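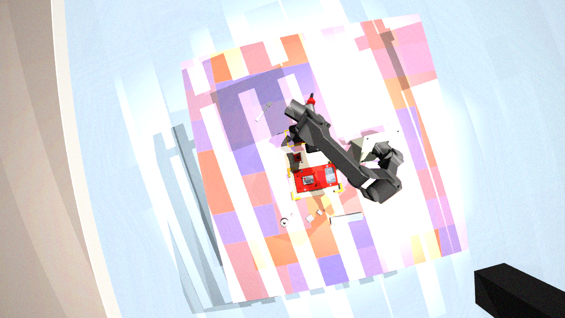

The Janddale Ferry

9 minute read

Mayuree Chaimongkol had kept the ticket office at Janddale for seventeen years when the letter came about the bridge. It was short. The bridge would open in February and the ferry would stop the same day.

She read it twice, put it under the stapler and sold a return to a man with a bicycle.

The ferry was called the Molen. It held 85 people, or fewer if there were sheep. In winter it mostly held the post and old Pace, who crossed to Hitilau every morning to see his sister and came back at 2 with his dinner in a tin.

"Have you heard?" he said that afternoon.

"I had a letter."

"It's four miles round by the bridge. I don't drive."

"There'll be a bus."

"Will there?"

She didn't know. The letter hadn't mentioned one. She wrote "bus?" on the back of her hand and locked the cash drawer.

At home she fried an egg and looked for the box where she kept her good envelopes. It took her a long time to start. She crossed out the first line, then the second, and in the end wrote only about Pace, the tin and the four miles.

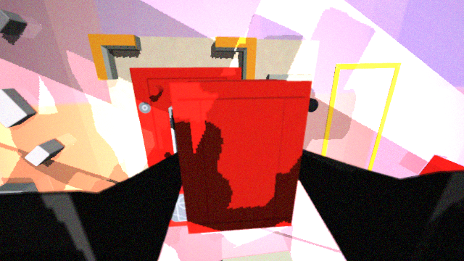 Did anyone write back?

A woman from the roads office did, nine days later, asking what time he liked to go.

Mayuree took the reply down to the slip in the morning. Pace was already there in his cap, stamping his feet. The Molen was halfway over, low in the water, with its lamp still on.

"Eight," he said, when she had read it to him. "Tell her eight. And not Sundays."

She went in to find a pen.

Get new stories by email. You can unsubscribe at any time.

Contact | Copyright | Back to top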